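Killetar R3 Air Rower, Reviewed After One Winter of Class Use

Wednesday, January 27, 2021
By Wafula Wanyama

The Killetar R3 is an air-resistance rowing machine aimed at small gyms that run group classes. I bought two of them in May and put them on the floor alongside the older Moynihan rowers we already had. One R3 now has 1251 kilometers on its monitor. The other has less, mainly for the reason that it sits nearer the door.

Frame and rail

The frame is steel with an aluminum rail and a stainless track on top. It separates into two pieces with a single pin and no tools. The rear section is light enough for one person to carry, but the front section with the flywheel is not, and the transport wheels are small enough to catch on the seams between rubber mats. Seat height is lower than on the Moynihan. Members with stiff knees noticed this in the first week and a few still prefer the old machines.

The seat rollers have been quiet so far. Wipe the track after every class or black residue builds up and the seat begins to tick on the recovery.

Damper and stroke

The damper has a sliding lever with ten positions. The difference between one and four is clear, and the difference between seven and ten is small. The catch is firm, with very little slack in the chain, and the handle returns at a steady rate even at 33 strokes per minute. Above that the return cord lags slightly on one of our two units. I tightened it by one hook and the lag went away.

Noise is the weak point. With both machines going at full effort, a coach has to raise his voice to be heard from the far wall. The Moynihan is quieter at the same pace.

Monitor

The monitor shows split, stroke rate, distance and calories on one screen. Interval setup takes five button presses, which is two more than it should, and the unit forgets custom intervals when the batteries are changed. Splits agree with the Moynihan to within a second per 500 meters when the same person rows both.
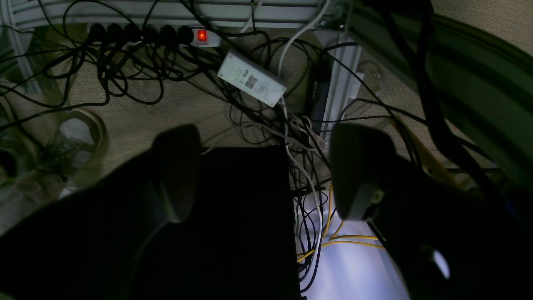
Footplates

The footplates adjust in six steps and the straps are nylon with a cam buckle. The buckles hold well. The heel cups are shallow, and lifting shoes with a raised heel tend to ride up out of them. For workouts that go straight from cleans to rowing, I have people set the plate one step lower than usual.

Parts and service

Jika handles parts for the R3. I ordered a replacement strap set and a chain oil kit, and both came in 26 days, which is slow for stock items. The strap set fit without trimming. The manual is clear on chain care and vague on the return cord – the drawing shows a hook arrangement that does not match either of our machines.

Compared with the Jerkberg

I also rowed the Jerkberg at another gym for 64 minutes over two visits. It has a better seat and a worse chain guide, and it does not come apart for storage. If floor space is fixed and the machines never move, it deserves a look. We stand ours on end against the wall after the evening class, so it was never a real option.

Verdict

The R3 is a sound machine with an accurate monitor, a loud fan and slow parts supply. I would buy it again for a class setting. For a spare room with someone asleep next door, get the Moynihan.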